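What's on a Student Desk? Project Report
Polyxeni Kalogeropoulos, partner: Rafail Tsakiris

Okay, so the idea for this project came from me losing my eraser for the third time in one week. Rafail and I share a study table, and we wanted to find out which small supplies students really use when they sit down to work, and which ones just ride around in the bag all year.

We wrote a short survey and handed out 200 copies in March. We got 80 back, which made me really happy (Rafail had bet on way fewer!). People told us what they keep in their pencil case, what they leave out on the table while they work, and what they lose the most.

Pens won, no surprise there. The thing I didn't expect was correction tape. I thought everybody had moved on to erasable pens, but 19 people put it in their top 2, and a few wrote whole paragraphs about it in the comments box. One person said they won't start an essay without it next to them.
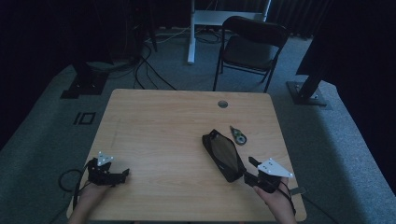 After the survey we tried a "clear table" rule on ourselves. Before starting homework, everything goes back in the pencil case except the things you need for that one assignment. I was bad at this at first. I kept taking out highlighters I never opened, and then I had to zip the case up again and felt silly. Rafail got used to it much faster, but he's tidy anyway, so I'm not sure he counts as a fair test.

I did like having more room for my notebook, and I stopped knocking stuff onto the carpet every time I turned a page. I can't say my grades changed, we didn't measure that and the trial was too short.

If we did it over, I'd ask people what kind of pencil case they have, because soft ones and hard ones probably get packed differently. Rafail wants to add a question about who borrows things and never gives them back. He was looking at me when he said it.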